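Can a machine put the kitchen away yet? A chat with Toivo Lindqvist

Toivo Lindqvist has spent 170 days trying to get a robot arm to tidy up a kitchen, and he still lights up when he talks about it. His group at Tivum works almost entirely in simulation, on a program they call Flendano, and the job he most wanted to tell me about was the humble strainer.

"People ask me about the espresso machine," he says, laughing. "Forget the coffee! Give me something full of holes with a hook on one side. That's a proper problem."
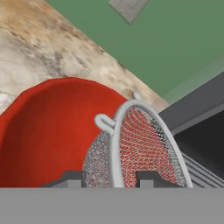
A bowl is forgiving, he explains, but a strainer has a thin rim and a long handle, and a grip that's a few millimetres out will let it twist. "You and I fix that with our fingers without thinking about it. The arm has to learn it – and when it does, I could cheer."

So can it do the chore? On the last round of 308 attempts, Lindqvist counted 129 he'd be happy to see in his own kitchen. He's delighted with that, and quite frank that the rest would drive any household up the wall.

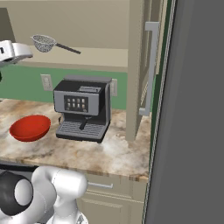

The strainer above the counter in the simulated kitchen, with the gripper to its left.

Would he trust it with real dishes? "With the plastic ones, sure," he says. "My grandmother's cups can wait. But ask me again in February – I love where this is heading."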